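Kulotby Tableware Rental – Frequent Questions

How many days can I keep the set?
The normal rental is 30 days. If you need it longer, write to us before the last day.

Do I need to wash the items before return?
A quick rinse is enough. We wash everything again at our Anilero warehouse.

What happens if I break a mug?
One broken piece per rental is free. For more pieces we charge the price from the list.
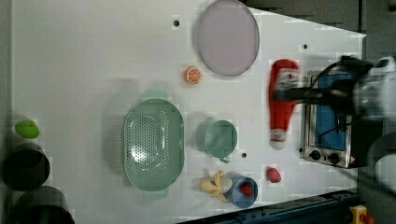 Can I mix colors in one order?
Yes, you can – only the plates must come in one color. Delivery is free for orders over 57 dollars.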